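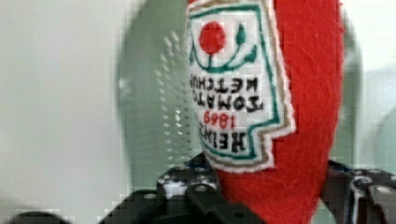

*Plush ketchup bottle, label upside down*

# Scary on Page 50: my project on Gheorghița Munteanu

I picked Gheorghița Munteanu for my author project after reading *Cilta* in two nights and then sleeping very badly (my roommate can confirm the hall light stayed on). It's a short horror novel set in a river town called Clikham, where a schoolteacher keeps getting letters in her own handwriting. What I wanted to know was pretty simple – how does she make you nervous when so little happens?

My plan was to read *Cilta* plus her story collection, *The Kashyap House*, and mark every place where I felt the mood change. The collection has 14 stories. I gave each one a page in my notebook, with the first line copied out at the top and the last line at the bottom, and whatever I was thinking scribbled in between. Some of those scribbles are just "nope" in capital letters!

The biggest thing I noticed is how late she brings in the scary part. In *Cilta* the first letter doesn't show up until page 50. Before that it's all school lunches, a leaky roof and a long argument over a bicycle. The first time through I thought those pages were slow. On my second read I saw that nearly every object in the bicycle argument comes back later in one of the letters, including the bent spoke.

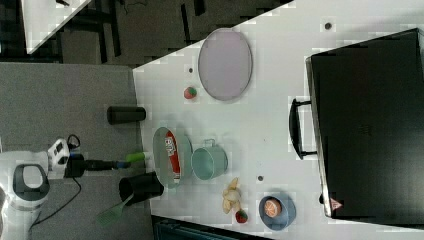 Page last changed: August

## Comparing notes

Devendra Prajapati was my partner for the second half. He doesn't like horror at all, so he was perfect for this. We both read "Navo," the longest story in the collection at 32 pages, and marked it separately in pencil before trading copies. We only agreed on 3 spots! He got uneasy when the dog stopped eating. I didn't even notice the dog until he brought it up, and I'm still a little annoyed about that.

Where we did agree, the sentences were very short and very plain. "The door was where she had left it." That one got a big circle from both of us. Devendra thinks it works by making you wonder where else a door would be. I think it has more to do with the paragraph before it, which is one huge sentence about laundry that goes on for most of a page – you're kind of out of breath when you get to the door.
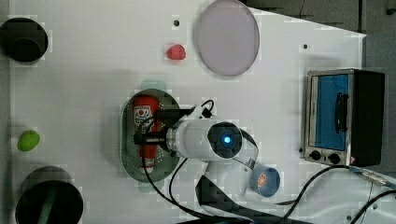 We tried copying the trick ourselves, with one long ordinary sentence and then one short one. Mine was about washing dishes and it came out funny by accident. Devendra wrote about waiting for an elevator and his was really good, so his is the one we read out in class.

## What I'd change

I'd start with the stories and save the novel for later. Reading *Cilta* first meant I kept hunting for letters everywhere, and I probably missed stuff in the quieter stories like "Salt Road." I'd also use a different color of pencil for the second read, as my notes for "Navo" are a total mess now and I can't tell which ones came first.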